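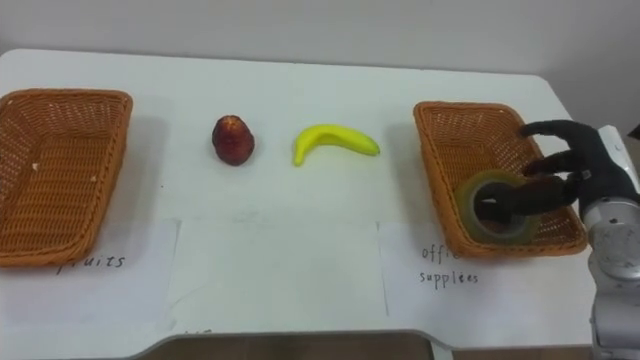 Right hand at the supplies basket, with its fingers through the centre of the tape roll.

Hand stops during release and does not let go of a tape roll (code 2219)

Cotano Community Help > Humanoids > Hands and grasping

Kasov Domestic Tasks Laboratory
Posted December 27, 2018

Our laboratory operates a humanoid on a table sorting task. Fruit is to be placed in one wicker basket and office supplies in the other. The control software is Cotano, with the hand module supplied by Monelov. We request advice on a fault that has now caused us to suspend the task.

The fault concerns the roll of packing tape only. The hand picks up the roll by passing its fingers through the core, carries it to the basket and lowers it. At the start of the release the fingers open by a small amount and stop. The screen shows code 2219 and the message "hand: target not reached". The arm remains live. After a short wait the program treats the placement as finished and calls the next movement, so that the arm begins to withdraw while the roll is still on the fingers.

In a series of 17 attempts this happened 2 times. On the first occasion the roll came free by itself as the arm rose. On the second it caught the rim of the basket and pulled the basket along the table until the operator pressed the emergency stop. The basket is light and no damage was done. The operator was, however, standing within reach of the arm at the time, having approached to see why the hand had stopped. We have recorded this as a safety matter in our own log.
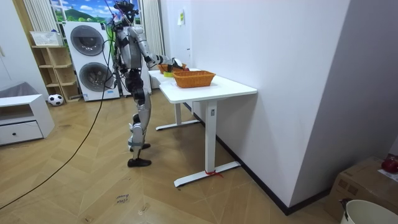

The toy fruit has given no trouble at all. The hand grips those items from the outside, and opening the fingers moves them away from the item. With the tape roll the reverse applies, and we suspect that opening the fingers presses them against the inside of the core.

The following have been checked without result:

Finger calibration was repeated according to the Monelov manual. All fingers open and close fully when the hand is empty.
The hand was restarted between attempts.
The release time limit was doubled. The stop still occurred, only later.
The height of release was lowered slightly. The effect of this is unclear.

We should be grateful for answers to two points. Is code 2219 a fault of the hand itself, or a result of the way the roll is held? And by what means can the arm be prevented from moving on when the release has failed?

Monelov user, teaching college account

We had the same code on an older hand and it was a loose connector at the wrist. Please check that all screws and plugs are tight. Ours has worked since then. It may also help to use a larger roll of tape.

Kasov Domestic Tasks Laboratory (original poster)

Thank you. The wrist connector was inspected and found to be secure. The fault has not been seen with any other item, which makes a loose plug seem unlikely to us, although we shall keep it in mind. A larger roll is not available in our set at present.
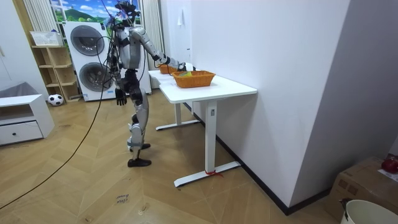

Căpraru Workshop Support
Moderator, Hands and grasping

The two points should be dealt with separately, and the second should be dealt with first.

A failed release must never be treated as a completed one. In the standard Cotano placement sequence there is a setting named "continue on timeout". It was switched on by default until the May update, and projects created before that update keep the old value. Please open the placement step and switch it off. With the setting off, a hand that does not reach its open position will hold the arm where it is and wait for the operator. Doubling the time limit, as you did, only delays the unwanted movement.

A hold of this kind leaves the arm powered. It does not make it safe to approach. We ask all users to observe the following order:

1. Remain outside the reach of both arms and press the emergency stop.
2. Confirm on the screen that the stop has been registered.
3. Support the forearm before touching the hand. Depending on how the brakes are set up, the arm may sink when power is removed.
4. Ease the item off the fingers by hand. Do not pull against the finger joints.
5. Clear the code, then move the arm to its start position at reduced speed with no person at the table.

The emergency stop should be held by a second person whose only duty during a run is to watch the robot. It should not be placed on the table or behind the robot. Where a cable lies across the floor, as at your workspace, the route by which that person steps back should be on the other side.

As to the first point, your suspicion is in our view correct. Code 2219 reports that the fingers did not arrive where they were sent. It says nothing about the cause. When a ring is carried on fingers that pass through its centre, a full opening command spreads those fingers against the inner wall. The motors reach their force limit and the hand stops. A worn or badly calibrated finger would normally show the same code with the hand empty, and you report that it does not.

The remedy is to give the roll its own release. We suggest the following for ring-shaped items:

Lower the roll until it is supported by the base of the basket.
Close the fingers slightly, so that they draw together inside the core.
Withdraw the hand along the line of the core at low speed.
Open the hand fully only when it is clear of the basket.

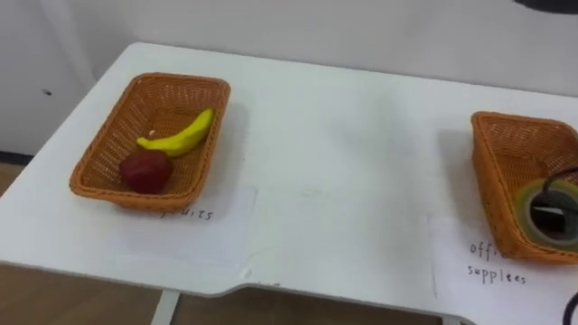 The position of the basket should also be fixed. If it can slide, the hand may push or drag it and the withdrawal will no longer follow the line of the core. A non-slip mat under each basket is sufficient. Mats should be placed so that the written labels are still in view, should your program read them.

Please also check the table for loose cords or cables near the supplies basket before each run. Anything that can loop around the roll or the fingers will produce a similar stop, and the cause is easily mistaken for a fault in the hand.

Should the code appear with the new release in use, save the hand log before restarting and attach it to this page. The log is cleared when the module loses power.

Kasov Domestic Tasks Laboratory (original poster)

The setting "continue on timeout" was found to be on and has been switched off. Our project was created under the older version. The separate release for ring-shaped items is being prepared, and the task will remain suspended until it has been tried at reduced speed. The duty of the second person has been added to our written procedure.

One matter remains open. The manual supplied to us does not state whether the forearm brakes hold when the emergency stop is pressed. If any user of the same arm has this in writing, we should be glad to receive the page reference.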